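Search this site Search Go

Getting the house ready for a school emergency call
by Pushpa Shukla, 9/30/24

My phone buzzed in the middle of the grocery store in February with a message that Khurana Middle was in lockdown. Everyone was fine and it was over before I got to the parking lot, but I found out how badly set up our house was for that kind of afternoon. I didn't know the pickup gate. My husband didn't get the text at all. So I've been slowly fixing things, and these are the bits that stuck.

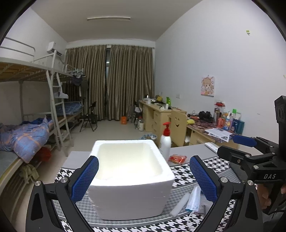
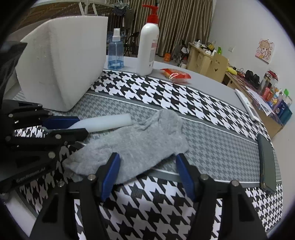

Do both parents need to be signed up for the school's alerts?

Each adult who might do a pickup should be signed up under their own cell number. In Fustgate the school calls the first number on file and the rest go out by text through Trilter, and if your spouse's old number is in there, your spouse gets nothing. It takes a few minutes to fix in the parent account. Check grandma's number while you're in there.

Give the alerts their own ringtone

Save the number the alerts come from as a contact and give it a loud, ugly sound you don't use for anything else. Mine is a duck. Then set that contact to come through even when the phone is on silent. Half the messages we get are about bus delays, and I'd still rather be quacked at.

Tape a card inside a cabinet door

Ours is inside the cabinet with the mugs. It has the school office number, the district line, where the pickup site is (for us it's the church lot, NOT the front of the school), and the names of the people allowed to collect the kids. I wrote it in marker on an index card and covered it with clear packing tape so it survives the steam from the kettle. Make a second one for the glove compartment.

Put your ID where you can grab it

They will ask for it. They asked a woman I know who has been the crossing guard there for nine years! If you go out to walk the dog with only your keys, get in the habit of tucking your license in the phone case.

Check the pickup list every fall

We had a babysitter on ours who moved away ages ago, and we didn't have my sister, who lives 2 streets over. The form is one page. I do it the same day I fill out the lunch account so it doesn't turn into its own chore.

Keep a small pickup bag by the door

Water, a phone charger that plugs into the car, granola bars, any medicine your kid takes in the afternoon. That's all that's in mine. Waiting in line at a pickup site can eat up around 49 minutes, if the drill they ran last spring is any guide, and kids come out hungry and talking very fast. I bought the bag at Tevent on clearance, but an old backpack would do fine.

Pick one out-of-town person

Local lines get jammed when everybody calls at once, so all of us text my aunt in Ohio and she passes things along. Texts tend to squeeze through when calls don't. My son has her number memorized – we made him sing it in the car until he begged us to stop.

Don't call the office

I know. I wanted to, too. Stay on the text thread and keep the line open for the people who need it, and don't drive over until they tell you where to go.

Talk about it at dinner, briefly

My youngest mostly wanted to know who'd feed the class hamster. I let her ask and then we had dessert.

Get new tips by email once a month. Enter your address Subscribe

Comments

Marsh_mom: The ringtone thing is so smart. I slept through the snow day text last year because it came in with the same ding as my coupons.

dkl164: Our district changed the pickup site over the summer and only mentioned it on the back of the supply list. Worth checking before you laminate anything.

Pushpa: Good point, I'm going to write the site in pencil on the next one.

Gramps in Fustgate: Had to go through this for my grandson. They wouldn't take my library card as ID. Bring the license.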